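Planodstead Community Help
Buildings and Equipment > Tables and Floors

Covering display tables for a produce show without damaging the finish

Planodstead Hall Office
Posted Tuesday, 1674 views

Our hall will host the district produce show in July. The tables are varnished and were refinished last winter at a cost of $1165, and the management agreement now requires that they be fully covered whenever food is displayed on them. In previous years exhibitors used plastic cloths, which slid whenever a plate was moved.

We propose to use brown paper from the roll and to mark the entry spaces with painter's tape.
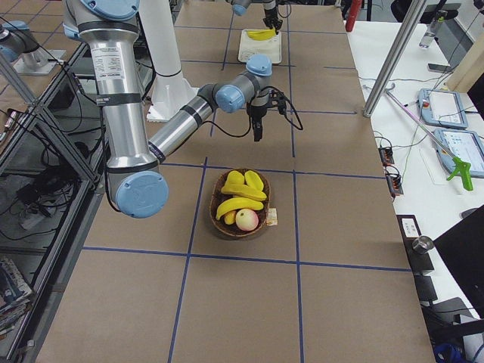

The covering would be in place from Friday evening until the close of the show on Sunday. We would appreciate guidance on three matters. Should the paper be taped to the tabletop or to the underside? Will tape left on varnish for that period leave a residue? Is there an accepted size for an entry space, given that the schedule includes both single fruits and full baskets? The office must place the paper order by the end of the month.

Ullia Show Secretary's Office
Marked as helpful

We have used paper coverings for 9 seasons and can offer the following.

Paper should be cut long enough to fold under each end of the table, and the folded part taped to the underside. Tape should not touch the varnish on top. If two widths are needed, overlap them by the width of a hand and tape paper to paper along the join. Some creasing at the join is normal and does not affect judging.

Painter's tape is usually sold with a stated removal period on the label. Please follow the period given for the product you buy, and bear in mind that direct sun can shorten it. Fresh varnish may need several weeks before any tape is applied, so the firm that refinished your tables should be consulted first.

There is no single accepted size for an entry space. We set ours by the largest class on each table and put the basket classes on a table of their own. Entry cards should be placed at the same corner of every space. Lay the long lines first and the cross lines second, and press each strip down from the middle outward.
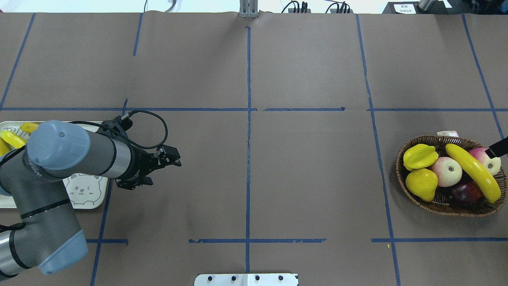 Werari Garden Society

Just use heavier paper. The thin kind tears when damp, and you will be replacing it by noon on the first day. We also do not bother with tape lines for the vegetable classes.

Hedlund Hall Bookings

We agree with the advice from Ullia, with one addition. Overripe fruit can leak through plain paper in warm weather, and our own agreement requires a waterproof sheet beneath it. Any spill should be reported to the steward and the paper lifted at once to check the surface.

Planodstead Hall Office

Thank you for these replies. The refinishing firm has advised us to keep all tape off the varnish until autumn, so the paper will be secured underneath. A waterproof layer has been added to the order.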